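Cook wanted for our supper club, Thursdays and Saturdays

Hi! I'm Kyriaki, and I run Skano, a little supper club that seats 40 when everyone squeezes in (and they do). Our cook Tharushi Munasinghe is off to have her baby in June, so I need somebody who can step in and make a big, generous dinner with me two nights a week.

The menu changes constantly. Lots of lentils, lots of greens, a fish night when the market is kind. I do the bread and desserts, you'd have the rest, and we'd argue about salt together.
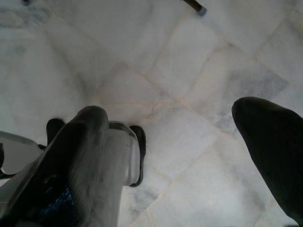
What I'm hoping for

You've cooked for a crowd before, paid or not. A church hall counts, so does a huge family! You'll need a food handler card, or be willing to get one before you start. Knife skills matter to me more than fancy plating.

Pay is $375 a week for the two nights, plus dinner and whatever leftovers you can carry. Shifts run from early afternoon until the last pot is washed, and yes, I wash too.

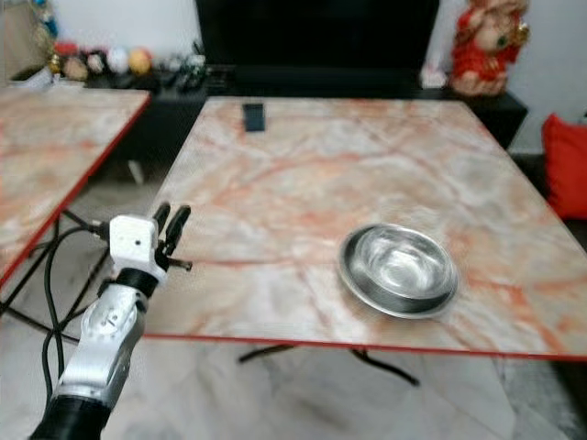

I'd also love someone who'll try things out on a quiet day and tell me when my ideas are bad. Tharushi did that a lot and the food got better for it.

To apply, send me a note with two dishes you'd be happy to make over and over. No resume needed. Please write by Sun 29 March, and put "cook" in the subject line so Anoma Navaratnam, who helps with my inbox, knows to pass it on.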